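House Rules

Cernham's household robots learn from people, and for most of last year the company had no written rules on how those people should work. Recordings came in from spare rooms and kitchens, and the labelling staff in Lirnmont threw out 41 of the first batch because the wearer had turned away halfway through a task.

The code now in force runs to six pages. Casimiro Llorente wrote it after two months of watching rejected footage. Hands stay in view from the first grasp to the last release. Letters, screens and family photos are put away before recording starts. Anyone else living in the home signs a consent form, and can withdraw it later without giving a reason.

Soft goods get a section of their own. Thin plastic changes shape with every touch, so bags are to be held open by both sides of the rim, with the contents facing the camera.

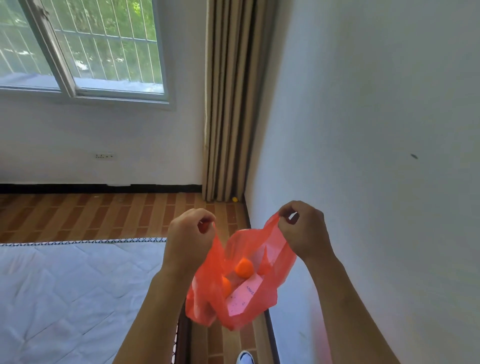
Does a recording have to be thrown out if the person fumbles? Fumbles are kept under the code, provided the hands stay in view and the recovery is recorded as well.

Cozma and Nokska have asked for copies. Llorente wants the consent section tightened before he sends them anything, particularly the part on rented homes.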